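Lies Wouters has run the repair counter at Kondmont for 12 years. Most of what comes across it is clothing: coats with torn linings, wool sweaters with moth holes, trousers that need another season. She does the simple jobs while people wait and keeps the rest for the evenings.

She learned to sew from an aunt, then spent 9 years in the alterations room at Michiels, a department store that has since closed. "It was fast work," she says. "Hems, zippers, hems again. You didn't get to choose. But I learned to look at a garment from the inside first, and I still do that."

When Michiels shut, she bought two of its machines and rented the shop on the corner. The first winter was slow. She put a card in the window of the Puvard bakery and got her first regular customers that way. By the second November she had to start turning down curtains.

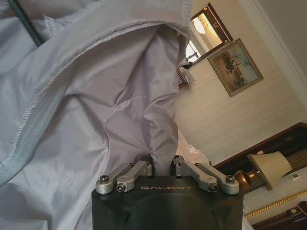 Pale fabric, twisted and pinched.

Asked which cloth gives her the most trouble, she answers right away. "Anything thin that has been washed too hot. The weave pulls together and you can't get it to lie flat again. People bring me a blouse and want the seam fixed, and the seam is fine. It's the cloth that has moved."

She prefers to mend by hand when the tear is short. For darning she uses wool from Wuseo, a small mill that sells its leftover cones by weight. She has a drawer full of them and says the browns always run out before the grays.

Prices are written on a sheet by the register. A button is free if you bring your own. Relining a coat costs the most and takes two weeks, longer before the holidays. Some customers decide against it when they hear that. "I tell them to think it over. A coat can hang in a closet for a month. I don't want anyone paying for a job they aren't sure about."

On the first Saturday of the month she teaches a beginners' class at the long table in the back. They start with a running stitch and a backstitch, then move on to patches. She has noticed that many people pull the thread too tight. "They think tight means strong. Then the cloth puckers and they get upset and want to start over. I let them finish the row first."

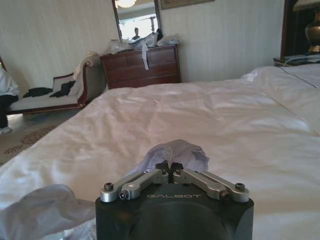
Brushed aluminum and dark screws, close up.

She has thought about hiring someone, but the shop is small and she likes the quiet. For now she plans to close on Mondays and use the day for coats. There are six on the rail already, and one of them is her own.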